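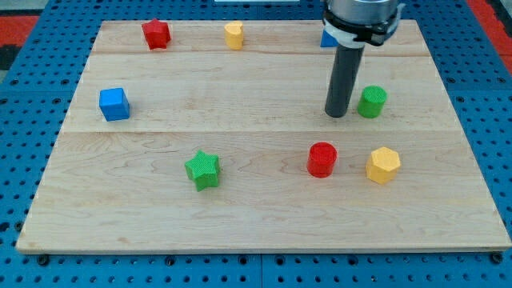 Institutions that teach robots by demonstration have spent too long treating the demonstrator as a piece of equipment. The Prastden program, which records remote-control sessions for tabletop pushing tasks, logged 359 demonstrations in November. Its report gives the control rate and the software version for every one of them. It does not say who held the controls.

The omission matters. A person who steers an arm with a single rod-like finger among small blocks makes choices constantly: which side to approach from, how much room to leave beside a cylinder, when to back off and start again. Two trained operators will make those choices differently, and the policy learns from both.

Beatriz Leitão has argued within the program that operators should be named, paid for practice time, and allowed to withdraw a session they consider poor. I support all three measures. At present, new operators at Prastden receive 15 minutes of practice before their first recorded session. That is too little for work on which every later result depends.

The objection is cost. Longer training would mean fewer recordings each month, and the program should accept that.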